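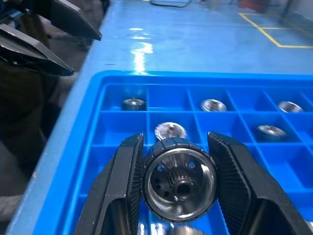

Metal parts going in and out of the blue divided tray, which is where most of my testing happened.

I've been putting off writing up the Bridus cell rules kit because I kept finding one more thing to try it on, and now it's January and people keep emailing me, so let's go. Short version: I like it, I'd buy it again, and one piece of it drove me up the wall.

If you haven't run into it, Bridus sells a binder, a stack of laminated cards, a roll of floor tape with a spacing guide, and a login for the checklist side of things. The whole bundle cost our shop 496 dollars, which made me wince a little (I've bought used arms' worth of cable for less). The idea is that you get a set of house rules for a small robot cell: who goes where, when you can reach in, how you teach a pick, what you write down when something goes wrong. It isn't a substitute for the real safety standards or for a proper risk assessment, and Bridus says so in large type on page one. Good. I've seen kits that let you believe otherwise.

Our job for the trial was tray work. Round polished steel parts, each with a black ribbed collar and a splined hub in the middle, go one to a compartment. Sounds easy! It mostly is, until somebody teaches a grip a hair too low and you spend your morning wondering why you're clipping the divider walls.

So, the cards. There are 40 of them and they're the best thing in the box. They're big, they're readable from a step away, and they're written like a person talks. My favorite is the one for teaching a pick, which goes something like this: jog in slow, close at reduced force, lift straight up until the part clears the wall, stop, look, and only then save the point. That "stop, look" is printed twice. I used to save first and look later, like everybody does, and then go back and fix three points. Now I look. My reteach time on a new tray went down enough that I noticed without writing anything down.

The card on finger pads is nearly as good. It wants you to check the grooves at the start of every shift and wipe them, and it tells you to swap pads in pairs, never one side at a time. I had been swapping one at a time for years. On a round part with a ribbed collar you really do want both sides gripping the same way, and an old pad against a fresh one gives you a part that creeps around a bit as it closes. I'd blamed my fixture for that. Sorry, fixture.

Then there's the section on two arms sharing a tray, and this is where the kit earned its money for me. The rule is that one gripper owns the airspace over the tray and the other one waits at a named spot until it's released. You write the waiting spot on the card with a marker and you put the same name in the program. Same name, same spelling. We had been calling ours "home2" in one program and "park" in the other (don't ask) and the checklist caught it on the first pass. I felt silly, and then I fixed it in the time it takes to drink a coffee.

Floor marking is covered too. The guide wants closed shapes, square corners, and one color for one meaning across the whole building. We already had yellow lines on our blue floor, so I didn't need much of the tape, but I did go through the guide and ask myself what each of our lines was supposed to mean. A couple of them meant nothing at all anymore. The tape itself is fine. It sticks, it comes up clean, and I've had no corners lift so far.

There's a page on cables I'd like to staple to a few foreheads. Nothing across a walkway, nothing that can reach the arm's path, and if a cable is only there for the day it still gets treated like it's there forever. I agree with every word and I am still bad at it.

Okay, the thing I didn't like. The checklist login is called Drovolis and it's a pain. The full audit has 86 items, you can't save halfway, and it logs you out if you wander off to go look at the cell, which is the whole point of doing an audit! I lost a nearly finished one on a Monday and said some things. There's a paper version at the back of the binder and I now use only that. It also insists on a photo for every item marked "needs work," and the uploader chokes on anything bigger than a postage stamp.

The incident log pages are good but stingy. You get 100, and if you log near misses the way they ask you to (please do), you'll go through them faster than you think. Refills aren't expensive but shipping out of Sovetlow took around two weeks. Photocopy a blank before you write on the first one.

A few people asked how it compares to the Ông handbook. I've used both. Ông goes deeper on force limits and has much better drawings, and if you're setting up a cell from nothing I'd read that one first. It's dense, though, and I never once saw anyone on the floor pick it up. The Bridus cards hang on a ring by the bench and people grab them. For day to day habits that matters more to me than the drawings.

Some small stuff. The binder rings are cheap and one of mine was bent out of the box. The cards survive oil and a wipe with degreaser. The marker they include is terrible, get your own. Card 12 and card 31 say slightly different things about who is allowed to reset after a stop, and I wrote to them about it and got a polite answer and a corrected card in the mail, so check that you've got the newer one.

Would I tell a one-person shop to buy it? Probably just the cards, which they do sell separately. If you've got two or three people taking turns at the same cell, get the bundle and ignore the login.

Four stars from me. I'd go to four and a half if they let the audit save.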